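Arms on the sorting bench at Jenwood, what changed for us
14 comments · 3 shares

benchrat60
Tirkora put two arms on small-item sorting in July. I used to do that all shift. Now I set out the parts and clear the trays.

oldshift
Same at Oprea. Less wrist pain, more standing — I'd take the old job back.

benchrat60
Batteries first, then lipsticks.

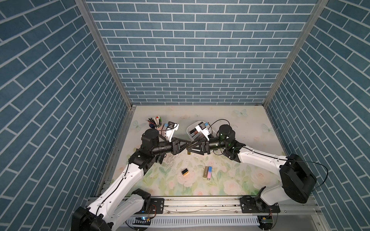
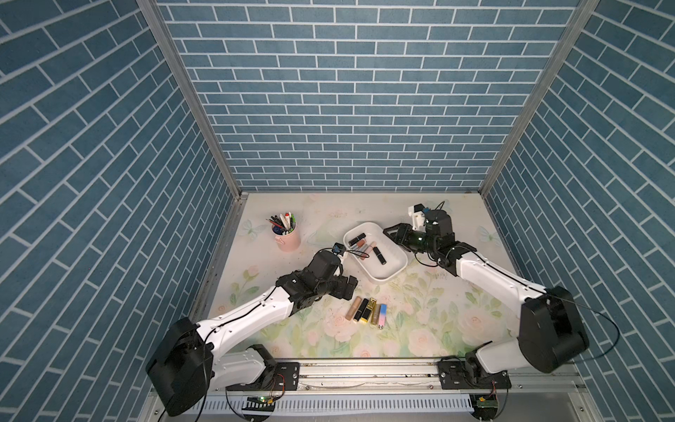
pm_dock3
Did anyone lose hours over it?

benchrat60
Two of us went from 30 hours to 24. The rest kept theirs and moved to packing.

oldshift
So they did cut people.

tapegun
Hours, not people. Packing pays the same and I like it better.

Last updated Saturday
2 min read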